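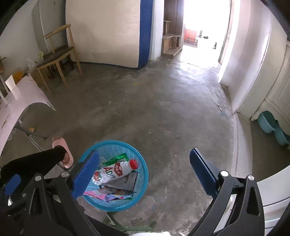
Reviewed by Adesuwa Adeleke
Filed under: Grippers and spares

I've been running the Stostunora two-jaw hand gripper since April, and I put off writing this up until I'd worn out at least one set of pads. Well, I've now worn out two, so let's go.

Mine came from Roldale as the full kit: the jaws, the handle, a bag of spare pins, a hex key and four ribbed blue finger pads. The pads are the best thing in the box. They grab a drink bottle by its slick plastic side and they're surprisingly kind to shiny snack packets, the kind that slither out of anything hard. My usual test is a mesh basket on a concrete floor with a bottle lying across the top and packets and a flat box tucked in under it, and I go at it with the jaws wide open, one on each side of whatever I want. If the gripper is set up right, the bottle comes out and the rest stays put. If it isn't, you're chasing packets across the room!

So, setup. The booklet is thin (two folded pages, one of them a warranty card) and it skips the part that matters most. Open the jaws all the way before you touch the pads. Slide each pad on until it seats, then close the jaws slowly and look at where they meet. Mine touched at the tips first with a sliver of daylight behind, and it took three tries with the hex key to get them flat. Do the left one, close, look, then do the right. I tried doing both together and went backwards for an hour.

The round silver pins at the joints are where your cleaning time goes. Grit from a concrete floor gets in around them and the linkage starts to feel crunchy, first on opening and later on closing too. I wipe mine every 100 picks and pull them every 400, with a dry brush for the holes and the tiniest drop of light oil. Go easy on the oil — I drowned one joint early on and it collected fluff like a carpet.

Pad life for me was 1,095 picks on the first set. The ribs went smooth near the ends before anything else, and that was the clue I missed. I kept blaming my own wrist when bottles started turning in the grip. The second set went sooner, but I'd been dragging them along the floor to get under flat things, so that's on me.

One repair so far. The right jaw got lazy, hanging open a touch after I let go of the trigger, and I was sure it was the spring. It was a bent washer behind one of the pins. Roldale wanted the whole jaw back, which seemed like a lot of postage for a washer, so I bought a Bangash pack of 33 from the hardware place in Ultville and swapped it at the kitchen table before lunch. Works great. Keep the pins in order when you take them out, though, as two of mine were a hair longer than the others.

Gripes? The spare pads come in pairs only, and I always wear the left one faster. The jaws are bulky too, with those big angular arms, so reaching into a small basket means coming straight down, and I still knock the rim more than I'd like. And the trigger gets stiff if you leave it clamped overnight. Leave it open.

Would I buy it again? Yes, with an extra bag of pads in the same order. Four stars, and I'd go to four and a half if they'd put a proper pad alignment page in the booklet.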